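Clumico opens table-top recording room at Pettigrew works

Clumico has started recording example sessions for a new learning system at its Pettigrew site, where a two-handed robot is being guided through simple jobs on an ordinary table. The first sessions ran on Wednesday and the company says the room will be in use on most working days until December.

The project is called Skadow. Its aim is a system that can clear, sort and lay out everyday things on a table without being given a separate set of instructions for each one. Clumico already sells a packing arm to small food firms, and that arm follows fixed paths which have to be set up again whenever a box or tray changes size. Skadow is meant to deal with changes of that kind by drawing on a large stock of recorded examples.

Each example is one short job done from start to finish. A person stands at a guiding station a few steps from the table and moves the robot's hands by means of a pair of gloves. The movements of the fingers and wrists are stored together with the view from the head camera, and a line of plain text is added to say what the job was. "Move the cup to the left of the box" is typical. So is "pick up the rope and put it down again".

There are 84 jobs on the list at present. The company wants every one of them recorded many times over by different people, with the objects put down in different places each time. By the end of the trial period, which was held in a smaller room on the same site, 557 examples had been accepted. Others were turned down, mostly for faults in the sound and timing signals, or where the guide had stopped half way through to ask a question.

Clumico said the trial had changed its mind on several points. The first plan was to record long sessions in which one person worked through a whole page of the list. The later examples in those sessions were slower and less steady than the early ones, and the guides said their forearms ached. Sessions are now kept short, with a break away from the gloves after each, and two guides take turns through the morning.

The second change was to the way mistakes are handled. At the start any example with a dropped object was thrown away. The company now keeps a drop if the guide goes on to pick the object up and finish the job, and the text line is marked to say so. A spokesperson said the system would be dropping things too, and needed to have seen what to do next. Examples where an object ends up on the floor are still left out.

The third was to the wording. During the trial, guides wrote their own text lines, and the same job turned up under a great many names. One person's "tin" was another person's "box" and a third person's "case". Some variety is wanted, as people who use the finished system will not all speak the same way, but the checkers found they could no longer tell which jobs had been covered. Guides now pick the job from a list first and then add a sentence of their own underneath.

Checking is done by Plollex, a small firm which has taken a room along the corridor from the recording area. Its staff watch every example at normal speed and again at half speed, and look for three things: whether the text matches what was done, whether the hands and the pictures are in step, and whether anything was moved that should have been left alone. An example needs to pass with 2 checkers before it goes into the stock. Where they disagree it is put aside until the end of the week and looked at again by both.
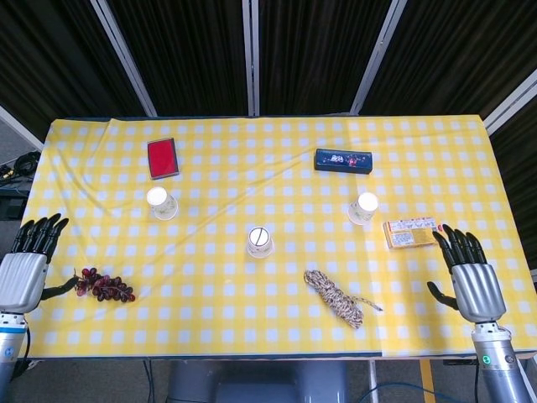 The choice of objects has taken more time than expected. Clumico wanted a mix of shapes and surfaces that a person might find at home, and it wanted things that call for different grips. A layout might have a bunch of dark red grapes on one side of a yellow-and-white gingham cloth, a coil of twisted rope further over and three white paper cups standing upside down between and behind them, with a red box and a dark blue tin at the back. The grapes ask for a light touch from the black fingers and the rope does not keep its shape. Flat snack packets are on the list as well, and guides rate them among the hardest things to lift from a cloth, as there is so little edge to get hold of.

Cloths are changed between blocks of sessions. Plain ones were used for most of the trial and the checked ones were brought in afterwards, when the team wanted more patterned backgrounds in the stock. Creases are left in. Guides had been smoothing the cloth before each example and were asked to stop, because the company would like the system to cope with a table as it comes.

Layouts are set by a printed card. There are 360 cards in the pack, and each one gives the objects to be used and the part of the table where each should go, leaving the exact spot and angle to the person setting it out. Cards are shuffled at the start of the day. A card that has been used goes into a tray and does not come back into play until the pack is finished.

The company is taking on more guides for the Pettigrew room. No experience with robots is asked for, though applicants need to be able to stand for the length of a session and will be given a trial with the gloves before any offer is made. Left-handed people are particularly encouraged to apply, as nearly all the trial examples were recorded by right-handed guides and the robot's right hand did far more of the lifting. Training takes place on site. New guides spend their first days setting out cards and sitting with the checkers, and move on to the gloves after that.

Some of those already working there came over from the packing arm side of the business. They have kept their existing hours and terms. Clumico said that no jobs on the packing side would be lost through the move, and that the posts left open were being filled in the usual way.

It is too early for results from the full stock. A first version of the system, taught only with the accepted trial examples, has been tried on a handful of jobs with cups and boxes. The company described it as fair with cups that were well apart and poor with anything close to the edge of the table. It has not been tried with soft objects, and there are no plans to do so until the stock holds a good deal more of them.

A second table is due to be fitted in the same room - slightly lower than the first, and round. The company wants examples at more than one height before it begins on jobs that use both hands together, such as holding a tin steady while taking off its lid. Those jobs are being written now and will be added to the list as a separate section, with their own pack of cards.

Neighbouring firms on the Pettigrew site have been told that the recording room will be locked during sessions and that deliveries for Clumico should go to the front desk. The site car park is not affected.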